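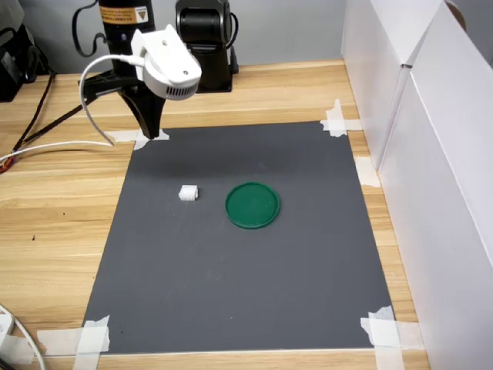

4.2 Choosing the approach pose

Most of what makes Vorier pleasant to work with happens before the fingers touch anything. The planner takes two views, one of the whole workspace and one from close to the gripper, and keeps a separate pose estimate from each. We were delighted to find how well the two complement each other! The wide view is good at telling the lid from the connector housing and at placing both on the mat (Fig. 3), while the close view gives the angle of the housing and the position of its side latches. 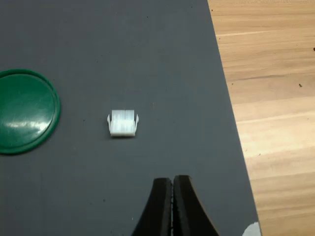
Once the two estimates agree to within 4 mm, Vorier scores 18 candidate approaches and passes the best one to the Pulance controller. Candidates that would bring a finger down on a latch are thrown out first. Glare on the lid used to upset the close-view segmentation quite badly, so we mask any region brighter than a set threshold and let the wide view fill the hole.

The full loop runs at 10 Hz on a desktop machine, which leaves room to replan during the descent. Over 770 logged attempts went into tuning the scoring weights, and the same weights are used in every experiment in Section 5.

Figure 3. A green lid and a white connector housing on the grey work mat, in the wide view and the close view.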